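Trorko 327 Wind and Pressure Station
Hondevix Weather Instruments
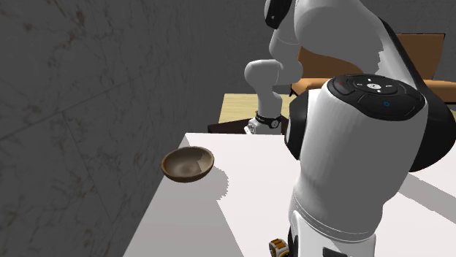

The Trorko 327 is a fixed weather station for schools, harbor offices, small airfields and municipal sites that need a continuous record of wind and barometric pressure. It is intended for exposed locations where strong seasonal winds are common and where a change in pressure must be noted promptly.

The station consists of an outdoor mast unit and an indoor console. The mast unit carries a cup anemometer, a wind vane and a shielded temperature sensor. The barometer is housed in the console and does not need outside air.

Wind speed is shown as a current reading, a running average and the highest gust of the day. Direction is given in degrees and as a compass point. The pressure display includes a trend arrow, which is updated every 3 hours. Readings may be shown in inches of mercury or in millibars, and the choice of units does not affect stored data.

Power and records
The mast unit draws its power from a small solar panel with a backup battery. With the panel covered, the battery will run the sensors for around 7 days. The console uses a standard wall outlet. Records are kept in the console and can be copied to a computer by cable. The daily gust value resets at midnight local time.

Installation
The mast must stand clear of roofs, trees and parapets. Sites in narrow valleys or on the downwind side of a ridge often give readings that do not represent the wider area, and buyers with such sites are asked to contact Hondevix before ordering. Guy wires are required on all open ground. The vane must be set to true north at the time of installation. Customers replacing the earlier Nutport station may keep their existing mast but will need the adapter collar, sold separately.

Care
Bearings should be inspected every spring, preferably before the end of May. Do not oil the anemometer cups or the vane shaft. Ice should be allowed to melt and must not be chipped away.

Included
Mast unit with mounting bracket
Indoor console and power supply
Data cable
Printed setup guide

Warranty
The Trorko 327 is covered for 2 years against defects in materials and workmanship. Damage from lightning is excluded. Service requests are handled by the Meijer workshop and must include the serial number printed on the underside of the console.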